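Jendwood opens its doors at Firkholm, and I'd love you to come

For immediate release: June 19, 2026

Well, we've finally done it! After more planning meetings than I care to remember, Jendwood (my small and rather stubborn secondhand bookshop) is moving into the old seed merchant's on the quay at Firkholm, and the doors are open from ten this morning. There's a kettle on, there are cakes from the bakery two doors up, and if you're reading this at a news desk with nothing better on, please do wander down.

For anyone who hasn't come across us, Jendwood started as a market stall with one trestle table and a tarpaulin that leaked on the poetry. I sold paperbacks, mostly, and a few local maps when I could find them. The stall did better than I'd expected, I ran out of room in my own hallway, and I started looking for somewhere with a roof. The seed merchant's had been shut for years. It had a good dry upstairs, a bad wet downstairs and a front window you could have parked a van in, and I fell for it on the spot.

We got the keys in February, which I wouldn't recommend to anyone. The heating was a rumour. I spent the first fortnight in two coats, pulling up lino and writing lists on the backs of other lists, and the floor under the lino was the first piece of good luck we had. It's been sanded and oiled and I'm far too proud of it.
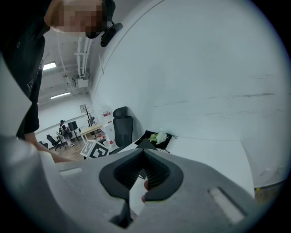
The shelving came next. I wanted proper tall cases along the back wall with a rolling ladder, because I've wanted a rolling ladder since I was six, and Duken, the joinery firm up the hill, drew up something lovely that fitted round the old grain chute without hiding it. The chute stays, by the way. It's where the crime section lives now, and children have already asked me whether they can post books down it (yes, but only the thin ones, and only when I'm at the bottom).

We open with 2363 books on the shelves, all catalogued, which took me most of the spring. Fiction is at the front, then travel, natural history and cookery, with the maps in flat drawers under the window. Upstairs there's a room for children's books and a reading corner with cushions, plus the old counting desk from the seed merchant's days, which was too heavy to carry down, so the picture books went round it. I've kept most paperbacks at prices you can pay out of your coat pocket, and I do mean to keep them there.

Now, the bit I'm most excited about! Alongside the shop we're launching Qiu, our book-lending scheme for people who can't easily get to the quay. You tell us what you like, we pack a bag of nine books, and we bring it to your door and swap it for another when you've finished. It costs nothing to join and there are no fines, ever. If you hate everything in the bag, tell me, and I'll try harder with the next one. We tried it out over the spring with readers in the villages on the Firkholm side of the river, and the requests have been wonderful. Sea stories are far and away the favourite, followed by anything with a murder in a vicarage. 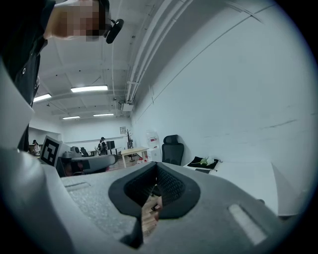
Photo: Jendwood. Free to use with this release.

Qiu has room for 201 households in its first year, and you can put your name down at the counter, by phone or by post. You don't need to be a customer and you don't need to give a reason. If you're asking for a neighbour or a parent, that's fine too, just check with them first (I once sent a dozen westerns to a man who wanted gardening).

We're also after books, of course. Bring us anything clean and readable and we'll either buy it, swap it for credit or pass it on. The things I'm shortest of are large-print novels, poetry and walking guides. I can't take encyclopaedias. I've got three sets already and I'm running out of doors to prop open.

There'll be readings upstairs once we've settled in, and a mending afternoon each month where I'll show you how to fix a loose spine with a bit of paste and some patience. If you write, draw or play something quiet and you'd like to use the room, come and ask me. It's free to hire for anything to do with books, and I'm fairly generous about what counts.

Opening hours are ten till five, with a late evening once a month for people who work. There's a step at the front and a level entrance from the yard at the side, with a bell that rings behind the till. Dogs are welcome downstairs.

Notes for editors

Jendwood is an independent secondhand bookshop on the quay at Firkholm.

Qiu is Jendwood's free doorstep lending scheme, open to new members from today.

Shelving and ladder by Duken.

For interviews, or to arrange a visit before opening time, ring the shop and let it ring a while. I'm probably up the ladder.

Ends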